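Jukholm Workshop Publishes Free Plans for Its Hand-Held Grippers

Stosava, Feb 25, 2025 — The shared workshop Jukholm has published today the complete plans of Warer, a pair of hand-held grippers which a person uses to teach simple household work to a robot arm. The plans are free for everybody, also for schools and small companies.

Warer was started in October by members of the workshop who wanted to build a helper robot at home but had no budget for a laboratory. Each gripper is held in one hand. It has two curved black finger pads at the front and a cube with printed square markers at the rear, so that software can calculate where the hand is and how it is turned. The body is light gray plastic. One full pair takes 93 printed and purchased parts, and all of them are in the parts list with their dimensions.

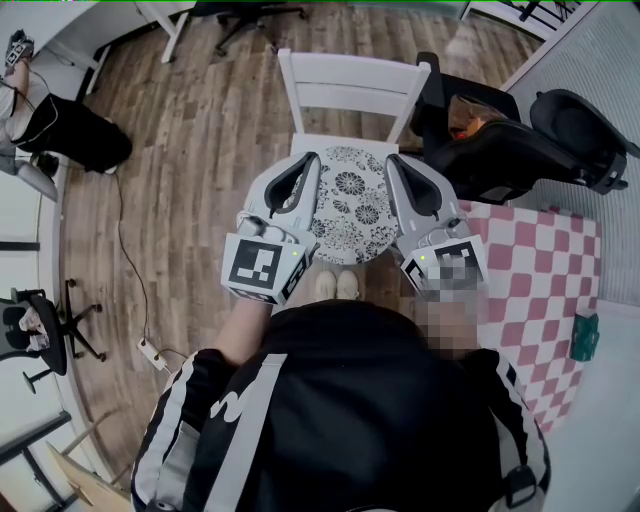
The first tasks are chosen from normal life: to lift a cushion from a chair, to fold a towel, to put cups on a shelf. For the first release the members have recorded over 2058 demonstrations, and 123 of them are included in the download as a starting set. The rest will follow when the files are sorted and named in the same way.

"We did many tasks on the furniture we already had," the workshop says. "A person who builds this at home will also use his own chair and his own table, and we wanted the instructions to work in such a room."

The package contains the print files, the marker sheets, the wiring plan and a guide for calibration. The guide was tested together with the neighbor workshop Chisholm, whose members built their own pair from it and sent back corrections. The chapter about the finger pads was written new after this test — the old one did not explain well how tight the screws must be.

Jukholm will also offer a building evening each month, with 20 places. Participants should bring a laptop; tools and a printer are available in the workshop. Registration is possible at the front desk or by the form on the Jukholm website, where the plans can also be downloaded.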